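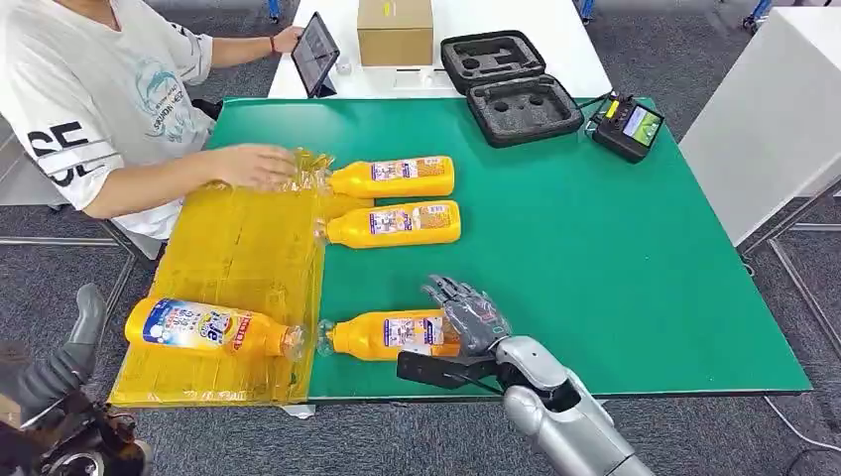
Bottle practice on the green mat, with the hand coming in over one of the labels.

Youssra Benkirane starts talking about wrists before I have my coat off. "Fingers get all the attention, but the wrist is where I lost my winter," she says, and then she laughs and pulls out a chair for me.

She and Ibsa Fikre are the two people behind Witus, a humanoid they have been putting together at Clumomov, a shared workshop where members pay for bench space by the month. The arms came as a kit. Nearly everything that decides what the arms do is their own work, and they are wonderfully happy to explain it.

The current job is picking up plastic bottles lying on their sides. Why bottles? "They roll!" Fikre says. "A block waits for you. A bottle that gets nudged by one finger is somewhere else by the time the other fingers close." The glossy plastic doesn't help either, he adds, and a label changes how the surface grips. They lay some bottles on the mat and some on a yellow plastic sheet, so that the hand has to cope with both.

Progress goes into a notebook. The last page I saw had 367 attempts on it, and Benkirane wants 1,000 before they touch the grasping code again. "I change things too early," she admits. "Ibsa made me promise." Fikre, for his part, spent about 3 weeks on the software that turns a hand controller's movements into arm movements, threw it out and wrote it again. The second version is the one they use, and he talks about it the way other people talk about a new puppy.

I ask what has surprised them most. Benkirane thinks for a while. "How much I like the slow days. You sit at the table, you move a bottle a little, you watch the fingers curl over it. I could do that until dinner – and I often do."

In May they plan to try bottles standing upright in a box, with less room for the thumb. Fikre has already started on the new approach angles. Benkirane would like a look at the wrist first.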